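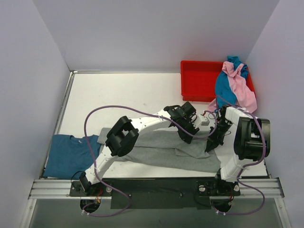

Figure 4. The Dorkus bench with a gray garment beneath the two grippers, a blue t-shirt to the left and the red tray at the back.

4. The bench and how we run it

I built Dorkus in one corner of a shared workshop called Parsons, and most of what I say in this section comes from living with it there from August on. The bench is two arms on one aluminum rail, a white top, and three plain walls. My first version had no walls at all, and every time somebody walked past with a sheet of plywood the overhead view changed and my cloth masks went to pieces. (I still have the logs. They are ugly.) The walls went up over a couple of evenings and I haven't touched them since.

The rail was the best choice I made. Both bases bolt straight to it, so I can slide one arm over, tighten it down, and recalibrate before my coffee gets cold. The cables were harder. I started with them tied close to the links and kept pulling a connector loose near the end of a long reach, so now they hang in big free loops — not pretty, but I have stopped resoldering plugs. The planner, Wisalov, knows nothing about the loops. It treats each arm as a set of fat capsules and hopes for the best.

4.1 Working on more than one garment at a time

Most of the folding setups I read about before starting used one piece of cloth on a clean table. My laundry doesn't look like that, so I let garments overlap and I leave a pile in the tray while the arms work. This makes picking a grasp point a good deal harder. The mask for the top garment has to stop where the next one begins, and two cloths of similar brightness will fool it.
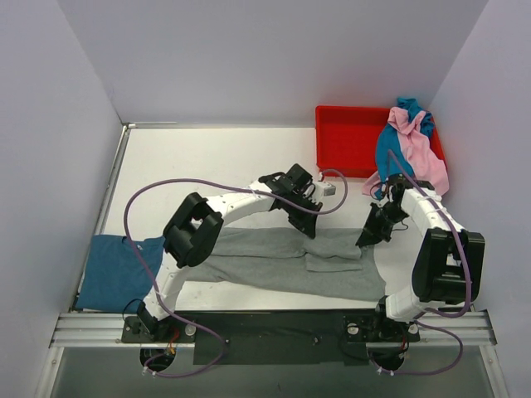
Figure 5. Both arms over the gray garment, with its right end doubled back and the blue t-shirt partly tucked under it.

We logged 2,295 grasp attempts on the bench and threw out the first 100, which were recorded before I fixed a bad offset in the left wrist. Of the rest, I labeled 2,000 by hand in the evenings, using a little tool called Gorum that plays the views side by side. An attempt counts as good if both grippers still hold cloth at the end of the lift. I know that is a loose rule! It says nothing about whether the fold came out straight, and I come back to that in Section 6.

4.2 Close views

The overhead view is fine for deciding where to go and pretty useless for the last bit of the approach, when the fingers hide the very cloth they are after.
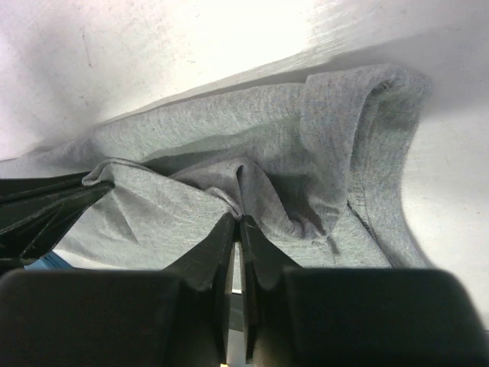

With gray knit pulled tight between two grippers, the flat part gives the tracker very little to hold on to, and the folds around it give it far too much. I ended up tracking the edge of the taut part alone and ignoring everything bunched up behind it. Thick hems are the other headache. A gripper that closes on a hem and a loose layer together reads the same jaw width as one that has a clean double layer, and around 19 of the attempts I had marked as good had to be relabeled for that reason. The counts in Table 2 use the corrected labels.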